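Marker cubes, again

I said in March that I'd give the hand-held grippers a fair go before moaning about them. Fair go given. The moaning can start.

For anyone who missed the earlier posts: you hold one in each hand, you do the job yourself, and the position of each hand is worked out from the printed squares on the white cube at the base. The arm is supposed to learn from that later on. Willska sell the idea as "no calibration needed", and I would like to meet whoever wrote that and hand them my notebook.

The left one had been drifting. Put both down, pick both up, and the left would come back 11 mm from where it should be. Holance support told me to reinstall the software, which I did, twice, and got the same 11 mm both times. Then they told me to improve my lighting. I moved a lamp. Still 11.

Khang Khương was the one who suggested I stop reading logs and waggle the cube. It moved. Only a hair, but you could feel it in your fingers. The two screws underneath had worked into the plastic and there was nothing left for them to bite on. I'd blamed the tracking for weeks and it was a pair of stripped holes.

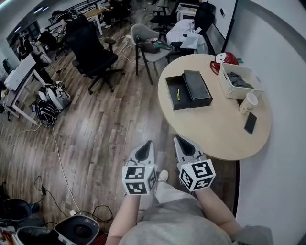
So, the repair. I drilled the holes out a size, glued in brass inserts and left them overnight, then put the cube back with proper machine screws and a drop of the weak threadlock (the weak one, please, you will be taking it off again). The Bollitz spares kit costs 285 and contains the same plastic part with the same plastic holes, so I didn't bother.

After that the cube has to be measured again relative to the tips. The manual has a routine with 52 poses. I did all of them for the left and then, out of spite, for the right as well. The right one was fine before and is fine now, so make of that what you will.

Result: the left comes back within 2 mm, which I can live with. I've done 219 runs since and it hasn't crept. Almost every one was a short, gentle pick though, and I don't trust it until it has had a few knocks.

What I still don't buy is the claim that any of this saves time over driving the arm directly. Ramanauskas put out a comparison that says it does, but their clock starts once everything is set up. Mine starts when I'm looking for the small screwdriver.

Next job is the jaw on the right one, which has begun to squeak - dry pivot, I think. I'll try a bit of silicone grease before I take it apart.

2020-09-26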